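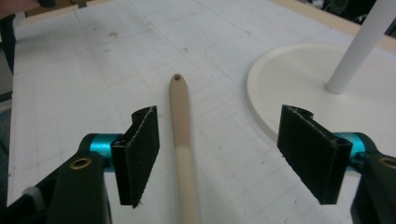

A two-tone stick with a small drilled hole, on the gridded worktable.

The Handle Question

Most complaints that reach a utensil workshop concern the handle. At Clonamham, where Orsolya Csizmadia and Benedek Vida turn and finish kitchen tools in small runs, the upper part of each handle is treated as a separate job with its own schedule.

Blanks are cut to length, sanded with the grain and wiped down. The hanging hole is drilled before any color goes on. Drilled afterward, the bit lifts the finish at the rim and the piece has to be sanded back.

The colored section gets 2 thin coats of stain, with 4 hours between them. Vida marks the stopping point with a knife line, shallow enough to sand out, and brushes toward the tip. Brushing the other way leaves a bead at the line. The lower section stays pale and takes oil only.

Of the 371 handles finished last August, most rejects had a hole drilled off center. Csizmadia now checks each one against the printed grid on the table, turning the stick over and reading the far side as well. The table surface is wiped weekly and replaced when the lines get hard to read.

Jolán Fodor, who buys for the Barta kitchen shop, orders 200 at a time and asks for one change: a rounder tip. It adds a pass with fine paper at the end of sanding. Csizmadia has kept it for all orders.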